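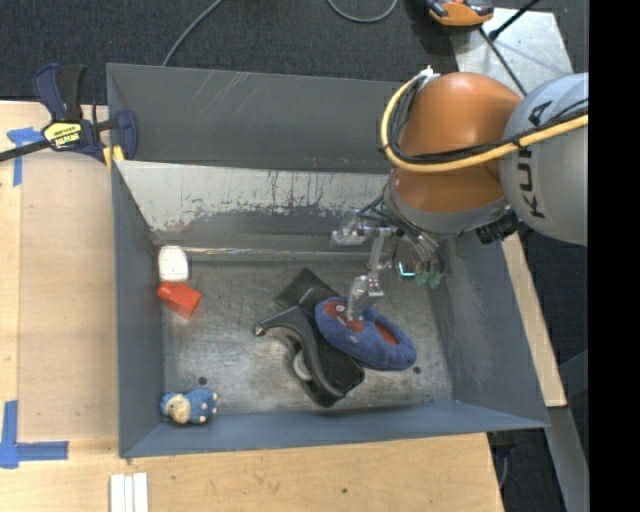

The bakery on the corner in Flurna opens at 5, and by then its owner has been up for hours. She bakes one thing really well, a dark rye loaf with caraway, and people drive over from Viltine to get it while it's warm!

"I started with a jar of starter from my aunt and a borrowed oven," she says, wiping flour off the counter. "The first three batches were bricks. My kids used one as a doorstop."

These days she makes 50 loaves a morning and they are usually gone before lunch. She buys her flour from the Kokinov mill and she's picky about it – the February delivery came in too coarse, so she sent half of it back. "They were nice about it. They know me by now."

I asked what people get wrong with rye at home. "They cut it too soon. Leave it alone until the next day. The middle is still setting, and you'll get gum on your knife." She also likes a wetter dough than most books call for, sticky enough that you shape it with damp hands.

Then she handed me the heel of a loaf with salted butter, and wow, I could have eaten the whole thing standing there. She's trying a plum version next, for the fall. "My aunt would hate it," she says.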